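Tyagi hands first packing step to robot arms

Tyagi, the mail-order parts supplier in Sanordale, has moved the first step of its packing work to robot arms, the company said in December. The arms, set up by the integrator Stekov, pick small parts and place them on a work mat for checking. The software that assigns their jobs is called Flirotum.

The warehouse has 579 employees. Almost 21 of them used to do this step by hand, standing for most of a shift. They now work as checkers and line tenders, and each person looks after 2 arms at a time.

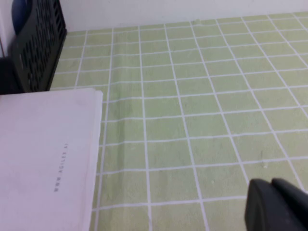 Will anyone lose a job over this?

Tyagi says there will be no layoffs tied to the change. Open packing jobs may be left unfilled next year, and the company has not said how many.

Training for the new role takes 3 days and is paid at the regular rate. Workers learn how to stop an arm, clear a dropped part and restart the job. Several said the work is easier on the back but harder on the attention - the alerts come without much warning, and some shifts are quiet for long stretches.

Breaks have changed as well. Tenders now go in pairs, with a floater covering their stations. The night shift will keep packing by hand until spring.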